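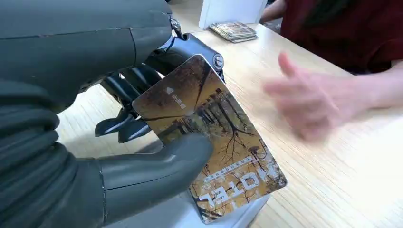
1. Où on en est (main + poignet)

Rapport d'avancement no 3, projet Liler, atelier partagé Presulura
2 février 2025
Pour : Jozefína Tichý, fonds Plernden
De : Saron Hadgu

Je fais court, on a encore l'établi à ranger ce soir.

La main est montée sur le bras et pilotée depuis le portable de l'atelier. Prise en pince d'une carte plastique entre le pouce et les doigts : ça tient, carte inclinée comprise. On travaille avec des cartes d'hôtel parce que Reynaldo en avait un tiroir plein. Rigides, coins arrondis, à peu près toutes pareilles. La coque grise reste comme en novembre, pas retouchée.

Petite caméra au poignet : fixée, image correcte. Reflets gênants sur le bois verni de la table quand le plafonnier est allumé, on mettra un tapis mat.

2. Essais

Série de 22 prises, carte présentée à la main par un de nous. 3 échecs, tous pareils : le pouce arrive trop tôt et pousse la carte au lieu de la serrer. Čestmír a décalé la fermeture du pouce dans le code, à revérifier sur une série plus longue avant de crier victoire.

Prise directement sur la pile : non. Les doigts en prennent deux ou rien. Piste de Sotiris, faire glisser la carte du dessus vers le bord de la table et pincer là. Pas encore essayé.

Remise à quelqu'un (la personne tend la main, le robot lâche) : marche quand on déclenche l'ouverture au clavier. En automatique, pas encore. Le seuil d'effort est réglé au pif, il faut une vraie mesure.

3. Argent

Tranche reçue : 2 000 euros. Reste environ 500. Le gros est parti dans les servos et l'alimentation achetés chez Gajdoš, facture jointe. Pas de dépassement prévu, sauf si on doit changer un moteur de doigt (l'index fait un bruit qu'on aime pas trop). Les heures de l'atelier ne sont pas comptées dedans, comme convenu.

4. Retards

Documentation en retard. Le schéma de cablage existe mais sur papier, Reynaldo le met au propre. Le dépôt de code est à jour, le fichier d'installation non. Si quelqu'un de chez vous veut reproduire le montage, attendre la prochaine version svp.

5. Suite

- longue série de prises avec le nouveau réglage du pouce
- essai du glissé au bord de table
- mesure d'effort pour le lâcher automatique
- tapis mat, index à démonter et graisser
- doc d'installation relue par Sotiris

Une question pour vous : la démo de fin de projet, chez vous ou à Presulura ? Le bras se transporte mais il faut une table solide et le recalage prend une bonne demi journée. Réponse par mail, je regarde moins le téléphone en ce moment.

Saron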